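Lista: robotica-clube
Assunto: Re: [robotica-clube] Bancada de pega em caixa -- como estão a fazer?
De: Aurelio Quezada
Data: setembro, 23h40

Olá a todos,

Que bom ver esta lista mexer outra vez! Li a mensagem do pessoal de Lastville no intervalo do almoço e passei o resto da tarde a pensar na resposta, portanto preparem-se que isto vai comprido. Deixo a mensagem original citada para quem apanhou a conversa a meio:

> Boa tarde,
>
> Somos o grupo novo de Lastville e vamos entrar este ano na
> categoria de esvaziar a caixa. Temos braço, temos garra (emprestada
> do departamento, por isso com cuidadinho) e temos uma caixa de
> plástico que alguém trouxe de casa. Não temos é método nenhum.
>
> Perguntas, por ordem de aflição:
>
> 1) Que objetos usam para treinar? O regulamento fala em "artigos
> variados" e mais nada.
> 2) Fixam a caixa à mesa ou deixam solta, como no dia da prova?
> 3) Quantas tentativas fazem até confiar num número?
> 4) Vale a pena começar já com a caixa cheia?
>
> Se alguém tiver uma fotografia da bancada também ajudava imenso,
> que por palavras uma pessoa imagina sempre outra coisa.
>
> Abraços de Lastville

Primeiro que tudo, bem-vindos! É a categoria mais divertida da competição e também a que mais cedo nos põe a falar sozinhos. No nosso clube andamos nisto há três épocas e o projeto deste ano chama-se Lotier (o do ano passado era o Serner, alguns de vocês ainda se lembram dele a atirar uma meia para a mesa do júri). Vou responder ponto por ponto, misturando um bocadinho.

Sobre os objetos. A nossa regra é simples: poucos e muito diferentes entre si. Uma coisa rígida e pequena, uma coisa mole, uma coisa escura que a câmara detesta, uma coisa clara, e uma coisa de lã. A coisa de lã é obrigatória, digo eu! Quem só treina com blocos fica convencido de que tem um sistema excelente e depois chega à prova e leva com um peluche. O crochê deforma-se quando o dedo encosta, o centro que a visão calculou deixa de ser o centro, e o dedo tanto pode agarrar como ficar preso numa malha. Aprendemos mais com um boneco de crochê numa tarde do que com uma semana de cubos.

As coisas pretas são outro capítulo. Uma bolsa preta com dobras, para a nossa segmentação, era um buraco no fundo da caixa. Durante uns tempos o Lotier evitava-a com toda a educação e ia buscar tudo o resto. O que resolveu foi mexer na exposição e guardar duas capturas da mesma cena, uma normal e outra muito mais clara, e juntar as máscaras no fim. Demora um pouco mais por ciclo mas compensa largamente. Se quiserem o código é só pedir, está feio mas funciona.

Sobre a caixa. Fixem-na! Um grampo num canto, bem apertado, e marquem a posição na mesa com fita de cor. Nós perdemos quase 70 tentativas no primeiro ano por causa de uma caixa que ia andando para o lado um milímetro de cada vez, sempre que um dedo roçava na parede, e andámos dias a culpar a calibração da câmara. Agora temos fita azul na madeira e quem chega de manhã confere antes de ligar seja o que for. No regulamento a caixa da prova também vem presa, está na secção da montagem, lá para o fim -- passa despercebido porque vem na mesma página das tomadas.

E já que pediram fotografia, vai uma da bancada a meio do trabalho:
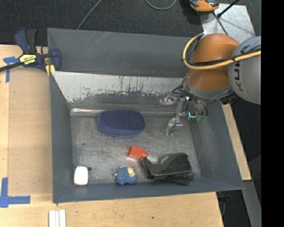
A bancada do Lotier: o braço KUKA com a garra por cima da caixa, o bloco vermelho ao meio e o boneco azul de crochê junto à parede da frente.

Reparem no fundo da caixa, que é de metal à vista e cheio de riscos. Gostamos muito dele assim. O metal devolve reflexos (o bloco vermelho deixa uma manchinha vermelha por baixo de si) e a visão tem de aprender a não ir atrás deles. Quem preferir facilitar a vida no início pode forrar o fundo com cartolina mate e tirá-la ao fim de umas semanas. Nós fizemos isso com o Serner e não me arrependo, os mais novos precisavam de ver alguma coisa a funcionar depressa. Com o Lotier fomos direitos ao metal.

Outra coisa em que talvez reparem são as paredes inclinadas, a abrir para fora. Isso ajuda imenso nas aproximações junto aos cantos! Com paredes verticais o punho bate antes de os dedos chegarem ao fundo, e acabam a escrever trajetórias tortas só para conseguir entrar. Se a vossa caixa de plástico for muito direita, procurem outra enquanto é cedo. Para os objetos encostados à parede, como o boneco da fotografia, usamos uma estratégia de duas fases: primeiro um empurrão curto para o centro, com a garra quase fechada, e só depois a pega. O empurrão conta como movimento mas não conta como tentativa falhada, perguntei ao júri no ano passado e confirmaram.

Quanto ao número de tentativas. Aqui vou ser chato. Vinte pegas seguidas não dizem nada, dizem que estava tudo bem disposto nesse dia. Nós só comparamos duas versões do programa depois de 800 tentativas com cada uma, e o registo completo do Lotier já passou as 4000 no total, contando os meses em que a garra ainda era a antiga. Parece muito, mas a bancada repõe-se depressa quando há duas pessoas: uma espalha os objetos, a outra anota. Troquem de papéis a meio da tarde porque quem espalha começa sempre a espalhar da mesma maneira sem dar por isso. No nosso caso tudo aparecia no canto esquerdo, e o modelo, claro, ficou um craque do canto esquerdo.

Anotem também a razão de cada falha, mesmo que seja uma palavra. As nossas categorias são: não viu, viu mal, escorregou, bateu na parede, agarrou dois. Ao princípio tínhamos uma folha com dezasseis categorias e ninguém a preenchia como deve ser. Guardamos tudo num ficheiro de texto com a hora, o objeto e a palavra, e é uma maravilha poder procurar lá dentro passados meses.

Caixa cheia logo de início: eu não começava por aí. Façam um objeto de cada vez até a taxa estabilizar, depois dois, depois todos espalhados sem se tocarem, e só então amontoados. Cada passo revela uma avaria diferente e é muito mais fácil descobrir qual é quando só mudaram uma coisa. Nós saltámos um passo na primeira época, por pressa, e tivemos de voltar atrás em plena semana de testes.

Uns avisos soltos sobre cabos, que não perguntaram mas vão perguntar. Prendam o cabo fino ao cabo grosso ao longo do braço, com folga suficiente para a rotação do punho, e façam à mão, devagarinho, o percurso completo antes de correr o programa à velocidade normal. Vejam os extremos, sobretudo o canto mais afastado da base. E nas horas de treino tenham sempre alguém com a mão no botão de paragem, mesmo quando a coisa corre bem há uma hora. Principalmente aí, que é quando toda a gente se distrai a conversar.

Para o planeamento das pegas usamos o Masri, o módulo que saiu do trabalho de fim de curso de uma colega nossa. Recebe a nuvem de pontos e devolve 4 candidatos por objeto, ordenados, e o braço experimenta o primeiro que não implique bater em nada. Se falhar passa ao seguinte sem voltar a fotografar, o que poupa imenso tempo mas tem um defeito conhecido: se a primeira tentativa empurrou o objeto, os restantes candidatos já não valem nada. Estamos a meio de mexer nisso. A ideia é comparar uma captura rápida antes e depois e deitar fora os candidatos quando houver diferença. Quem quiser entrar connosco nesta parte é muitíssimo bem-vindo, é um problema giro e bem delimitado, ótimo para alguém que esteja a começar!

Ah, e sobre a garra emprestada: vejam as pontas dos dedos com frequência. As macias gastam-se do lado de dentro, onde não se vê sem as levantar contra a luz, e a taxa de escorregadelas vai subindo tão devagar que parece culpa do programa. Nós passámos a apontar no ficheiro o dia em que trocamos pontas e de repente metade dos mistérios ficou explicada.

Se vos der jeito, podemos combinar uma chamada com a bancada ligada, uma tarde destas a partir das seis. Mostramos o ciclo todo, incluindo as falhas (há sempre falhas quando há visitas). E mandem fotografia da vossa caixa quando a tiverem montada, que fiquei mesmo curioso!

Uma pergunta minha de volta para a lista toda: alguém já experimentou objetos transparentes dentro de caixa metálica? O regulamento deste ano deixa essa porta aberta e nós ainda nem lhe tocámos.

Abraço grande e boa sorte,

Aurelio Quezada
projeto Lotier

--
Recebeu esta mensagem porque está inscrito na lista robotica-clube.
Para responder a todos, responda a esta mensagem mantendo o assunto.
Para sair da lista, envie uma mensagem em branco com o assunto "sair".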